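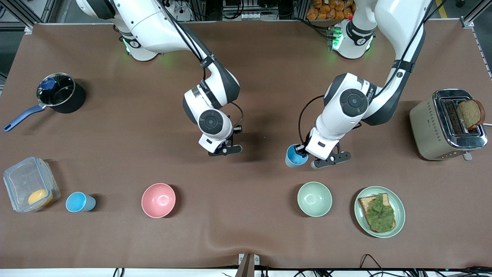

Episodios con el vaso volcado: la muñeca izquierda se guarda con retraso

Inicio Proyectos Incidencias Colas Ayuda
Tiempo de lectura: 3 minutos

Proyecto: Kirkoter / recogida de demostraciones, mesa de cocina
Componente: grabador Muvix, sincronización de cámaras
Abierta por: Gobnait Geraghty
Fecha: viernes, 5 de noviembre de 2021
Prioridad: alta
Estado: en observación

Descripción

En la tarea «enderezar vaso» el validador de Memon rechaza episodios por desfase entre la cámara fija y las de muñeca. La tarea se graba con los dos brazos y con la mesa cargada: cazo con tapa, boles, plato con pan y hoja verde, tostadora y dos vasos azul claro. La disposición de los objetos cambia entre episodios y no parece influir en el fallo.

El tope configurado es de 30 ms. En los episodios rechazados el desfase se dispara en la fase de agarre, con la pinza ya en el borde del vaso. El tramo de aproximación queda dentro de tolerancia.

Consecuencia para el conjunto de datos: la acción registrada (cierre de pinza) se empareja con una imagen anterior al contacto. Si estos episodios pasan al entrenamiento, la política aprende a cerrar antes de tiempo. De los 1000 episodios previstos para esta tarea, 89 están marcados como no válidos.

Pasos para reproducir

1. Colocar los objetos según la ficha de la tarea, con al menos un vaso tumbado.
2. Arrancar Muvix con el perfil de dos brazos y las tres cámaras activas.
3. Teleoperar la aproximación y el agarre por el borde, un dedo dentro y otro fuera.
4. Cerrar el episodio y pasar el validador.
5. Comparar la marca de tiempo del cierre de pinza con la imagen de muñeca asociada.

Resultado esperado: desfase por debajo del tope en todo el episodio.
Resultado obtenido: tramo de agarre fuera de tolerancia, sin aviso en la consola.

Comprobaciones

Relojes. El servicio de hora está activo en el equipo de grabación y en el controlador. Sin deriva apreciable. Descartado.

Cableado. Sustituido el cable de la cámara de muñeca izquierda. Sin cambios.

Disco. La cola de escritura no se satura en ningún momento. Descartado.

Exposición. La cámara de muñeca estaba en automático. Cuando la pinza baja, la sombra ocupa buena parte de la mesa y el controlador de cámara alarga la exposición. La cadencia cae y Muvix rellena con la última imagen disponible, que conserva su marca original. El registro lo confirma: los huecos coinciden con los saltos de exposición.

Nota sobre el contenido. Uno de los vasos lleva dentro una bola de papel blanco. El validador no la tiene en cuenta, pero hay que anotarla en el campo «contenido» del episodio. En varios figuraba «vacío». Para revisar ese campo conviene la vista de muñeca, con la boca del vaso de frente y el papel al fondo. 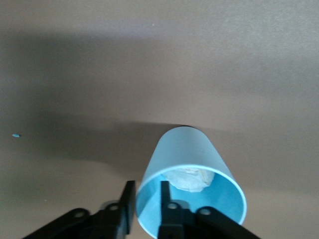

Solución provisional

1. Exposición fija en las cámaras de muñeca, valor único para toda la sesión.
2. Relleno de imágenes desactivado en Muvix. Si falta una imagen, el episodio se cierra con error.
3. Reetiquetado en Clasier de los episodios con el contenido mal anotado.
4. Los episodios marcados se apartan en una carpeta propia – no se borran hasta cerrar la incidencia.

Seguimiento

Primera tanda con exposición fija: casi 2 horas de grabación, ningún rechazo por desfase. La imagen queda algo más oscura en la zona de sombra, pero el borde del vaso se distingue bien y el detector de contacto no se ve afectado.

Pendiente: aplicar el mismo perfil a la tarea de la tostadora, que usa el perfil antiguo desde junio, y pedir a Muvix que el relleno genere un aviso. G. Geraghty mantiene la incidencia abierta hasta completar otra tanda con el brazo derecho.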